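Proceedings > Volume 4 > Full text

We use cookies to remember your reading preferences. Accept | Settings

4.2 Arm assignment

The Zoubi planner gets a list of target objects from the perception module and decides which arm handles each one. Each arm has its own motion queue. Before a segment is released, its swept volume is checked against the segment the other arm is running. If the two overlap, the arm with the lower priority waits.

Priority was fixed in our first version, and the right arm often sat idle. Ekpo and Nartey replaced it with a cost based on remaining path length. We tuned the cost weights on 4000 simulated layouts and left them unchanged on the real table. The planner runs at most 62 candidate paths per request. Figure 2 shows the bimanual cell with different tableware on the table.
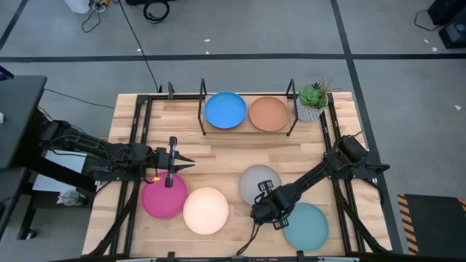
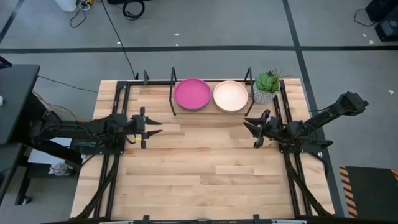 Figure 2. The two-arm cell with plates (first image) and with bowls on the far side (second image).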